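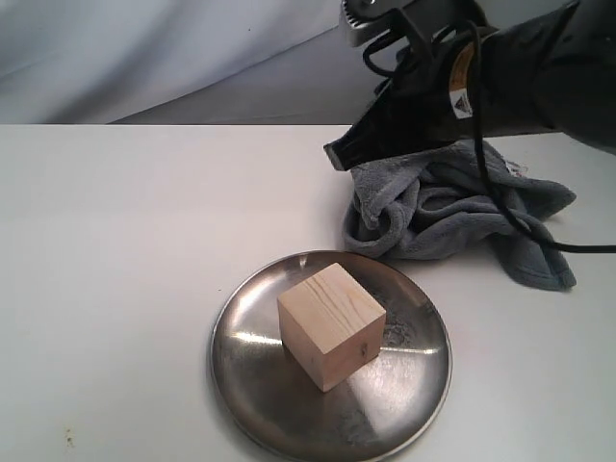 # Unit 6: Loss of tool state – the heat gun incident

Module: Robot Cell Safety, Miltville campus
Notes by Emilian Tudose, revised February

## 6.1 The task

The cell was set up for surface drying trials on small wooden cubes. The arm holds a heat gun in its gripper, moves the nozzle over a cube on a steel plate, holds it there for 15 seconds and withdraws to a park position. The gun is a workshop tool with its own mains cable and a manual switch. The robot controller has no connection to it.

Note the relation between nozzle, plate and towel. The nozzle points down over the left part of the grey fleece towel, and the cube stands on the plate in front of it. The cable loops near the gripper, crosses the right side of the towel and runs off over the table.

## 6.2 What went wrong

During a run supervised by Cornel Roman, the controller raised a protective stop on joint 4 during withdrawal. The arm stopped correctly and held its position. The brakes engaged and the status lamp changed to red. The operator read this as "cell safe" and went to the terminal to read the log.

The heat gun was still on. Its set temperature was 400 °C and the nozzle was over the towel. The operator came back when he smelt scorching, pulled the plug at the wall and moved the towel with tongs. The fleece had melted over a small area. There was no flame and no injury.

The log gave 238 seconds between the stop and the entry made after the plug was pulled.

## 6.3 Fault analysis

The joint fault itself was minor. Urho Karppinen traced it to cable drag: a loop had tightened as the wrist turned, and the extra torque passed the collision limit. Similar stops had been cleared at the Pestlow cell without further inquiry.

The serious fault lies in the stop function. Three points should be kept apart:

- **Motion stop.** Worked as designed.
- **Process stop.** Did not exist. The emergency stop circuit removed power from the arm drives only.
- **Park position.** Taught before the towel was brought into the cell, and never checked again.

A protective stop leaves the tool wherever it happens to be. With a passive tool, such as an empty gripper, this is usually acceptable. With a hot tool, stopping the motion can raise the risk, as the heat then falls on one spot.

## 6.4 Corrective measures

1. Feed the heat gun from a socket switched by a safety relay. Any protective or emergency stop opens the relay.
2. Fit a dwell timer, independent of the robot program, set to 20 seconds. It cuts the tool supply if the program does not reset it.
3. Treat the nozzle as hot after power is removed. The Bristex risk sheet used in this module has a separate line for residual heat – fill it in.
4. Keep cloth, paper and packaging off the table while the tool is powered. Wipe down before or after the run, and take the towel out of the cell.
5. Fix the tool cable along the arm with enough slack for full wrist travel. Check it by jogging at low speed with the tool unplugged.
6. Teach the park position over bare metal and repeat the check whenever the layout changes.

Measures 1 and 2 are engineering controls and come first. Measure 4 depends on people remembering it and cannot stand in for either of them.

## 6.5 Restart after a stop

Do not clear the fault from the terminal until the tool supply is confirmed off at the socket. The relay must need a manual reset of its own. If resetting the arm also restores power to the gun, the fault in 6.2 can be repeated by one key press.

## 6.6 For the seminar

Draw the stop circuit as it was and as it should be, on one sheet. Mark which contacts are monitored. Paraschiva Dumitrescu will take the drawings at the start of the session. Valentin Dinu's notes on relay selection, from the Hodoroagă course, are in the module folder; read the section on welded contacts first.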